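# Small Screws, Small Parts, Large Swearing

Notes from the bench, last tidied up in May and already out of date.
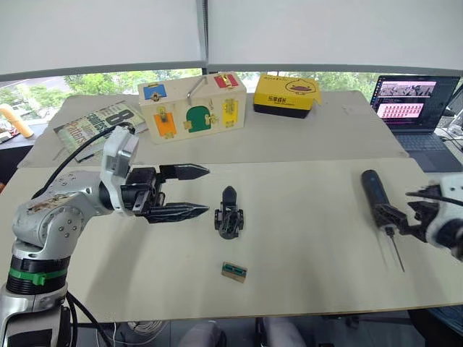

Most of the repairs that reach my bench are tiny. A hinge on a toy cupboard, a bracket for a shelf nobody will look at, the battery door of something that plays one song. Big jobs have the decency to look hard. Small ones look like five minutes and then eat the evening, along with a screw you will meet again in your sock.

What follows is how I keep the damage down. Take what suits you.

## The board

Put a big, pale, flat board on top of whatever table you use. I resisted this for years on the grounds that I already had a table. My table is dark brown with a deep grain, and over the years it has swallowed enough hardware to open a store.

A pale board shows you every dropped screw. It can be lifted away with the job still on it when someone wants to eat. When it gets too scarred, flip it over. When the other side is bad too, it becomes shelving, and the shelving will be crooked, but that's another page.

Don't oil it, don't varnish it, and don't let anyone cut bread on it.

## Clear the middle

Keep only the current job in front of you. Finished things, waiting things, and boxes you are keeping because they are good boxes go on a second surface behind you or beyond the board. I know the theory that you should put them away properly. I have read the theory. A second table is the theory for people like me.

If you have no second table, an ironing board set low works well and finally gives the ironing board something to do.

## Screwdrivers

You need fewer than you own. The big set I bought at the Larnwood hardware sale has 141 pieces, and I use two of them. The other 139 come out at holidays so relatives can admire the case.

- Match the tip to the screw before you lean on it. If it rocks, it's the wrong one. If it nearly fits, it's still the wrong one, and you are about to make a round hole.
- Hold the shaft straight up over the screw. Coming in at an angle is how slots get chewed.
- For old brass screws, turn a hair tighter first, then back them out. Sometimes this breaks the grip. Sometimes it breaks the screw.
- Rub a dry bar of soap on the threads before driving small screws into hardwood.
- Use one hand on the driver and something other than your other hand on the part. I have a scar in the shape of a Phillips.

## Holding on to little parts

Anything smaller than a walnut wants to be held by a clamp, a vise, or a lump of putty. Fingers get tired and they get in the way of the light.

For printed plastic parts, go easy. Thin lattice sections crush before they complain. Wrap the jaws in a strip of old inner tube, close them until the part stops wiggling, and quit there. If a screw hole is tight, open it with a drill bit turned by hand. A power drill warms the plastic, and the hole comes out fuzzy and the wrong size.

Bare circuit boards get picked up by the edges. Set them on a scrap of plain cardboard, well away from your coffee. Further than that.

## Latches and little doors

I get more questions about these than anything else, mostly from grandparents who own one of those wooden busy boxes, the kind with colored doors and a different latch on each. They take a beating. Small children approach a brass hook the way burglars do.

**Door sags or sticks.** Tighten the hinge screws first, by hand. If they spin without biting, pull them, pack the hole with a sliver of toothpick and wood glue, snip it flush, and leave it overnight. Then drive the screw back in. Gert Khumalo uses matchsticks and will tell you toothpicks are for amateurs. His doors hang no better than mine.

**Latch won't meet its catch.** Loosen both halves, close the door, line them up with the door shut, then tighten. Doing it with the door open is guesswork.

**Latch is stiff.** Pencil lead. Scribble on the moving part and work it back and forth. Skip the spray oil on anything that might be chewed.

**Screw keeps backing out.** On a child's toy this gets fixed today or the toy goes up high until it is. Go up one size in thickness, keep the length the same, and check that no point pokes through inside the door.

## The saved-box problem

A strong cardboard box with a cheerful front is very hard to throw out. My rule is that a box may stay if it has a job by the end of the month. Sandpaper offcuts, spare hinges, the instructions for things we no longer own. Write the contents on the side facing out, over the pretty picture if you must.

I kept an empty box from Leclerc's for 18 months on the strength of its lid.

## Before you quit for the night

Run a magnet over the board, then over the floor. It won't find brass, so follow up with a flashlight laid flat on the ground, which gives every lost screw a nice long shadow. Put what you find in a jar. Mine is marked "Dikton shelf," after a job I finished with four screws left over. The shelf is still up. I don't stand under it.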